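From: Gemma Bellini
To: jestum-users
Subject: Re: [jestum-users] wrist and head views disagree after reset

On Thursday Mekdes Berhe wrote:
> After a scene reset the grasp planner sometimes picks a target that
> the wrist view has no sight of. Head view is fine. I get it in 5
> resets out of 16 with the stock Hulier config. Is the planner reading
> a stale transform, or is this on my side?

It's not on your side. I can get the same thing on the 0.8 branch with the room scene. The planner asks for the wrist pose before the arm has finished its reset move, so it projects the target with the old joint values. Below is a wrist render from my run, gripper open and nothing between the fingers. All it has to work with is gray wall and some of the wooden cabinet. 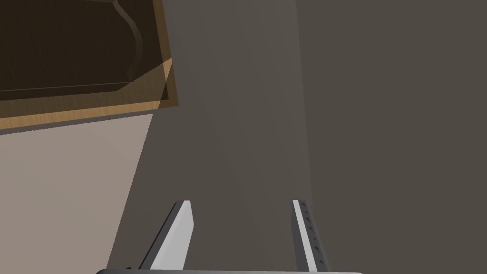
Mekdes Berhe: I tried adding a sleep after reset and it went away, but only if I made it 800 ms. Anything shorter and it comes back now and then. I'd rather not ship a sleep.

Agreed, please don't. The time depends on how far the arm has to travel, so you would only be tuning it for your own start pose. The bridge already publishes a settled flag, and the planner ignores it. My patch makes the planner wait for that flag and then request both camera transforms with the same time stamp.

There is a second problem mixed in with this one. The head camera transform is applied with roll set to zero. As long as the torso is upright you won't notice. With the head rolled you get a view like the one I'm attaching, and the table plane fit goes wrong because it assumes the table edge is close to level in the image.
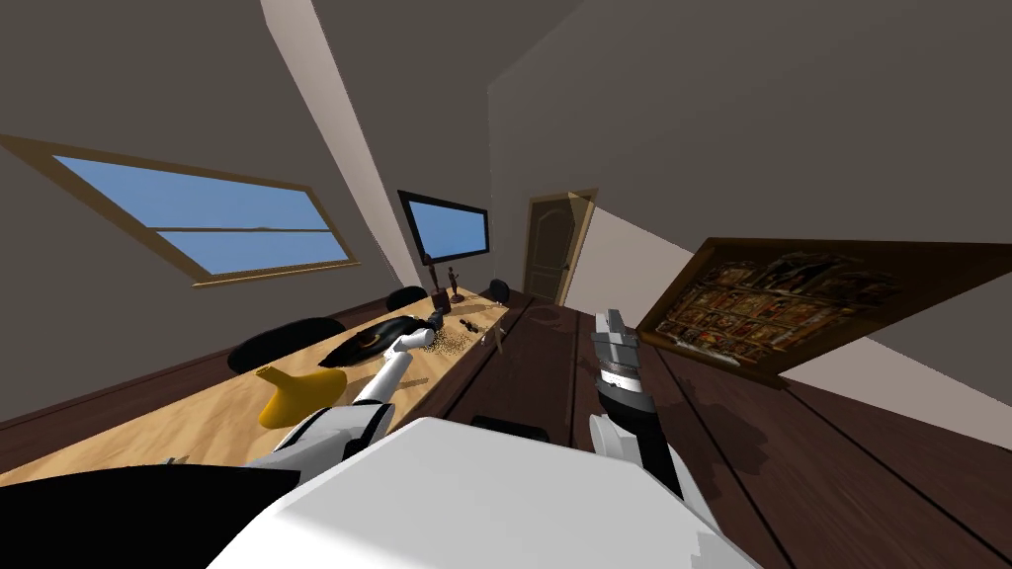 I moved the plane fit to the world frame, so roll no longer matters to it. The old image-space fit is still there behind a switch, in case anyone on the Michailidis arm depends on it. I would like to remove it in May if I don't hear any complaints.

With both changes I ran 81 resets and the planner did not pick an out-of-view target in any of them. That is one scene and one robot, so please try it on yours before I merge. You need to rebuild the bridge as well as the planner, or the flag will never arrive and the planner will sit there until it times out.

The Grodetti loader is not touched by any of this.

Gemma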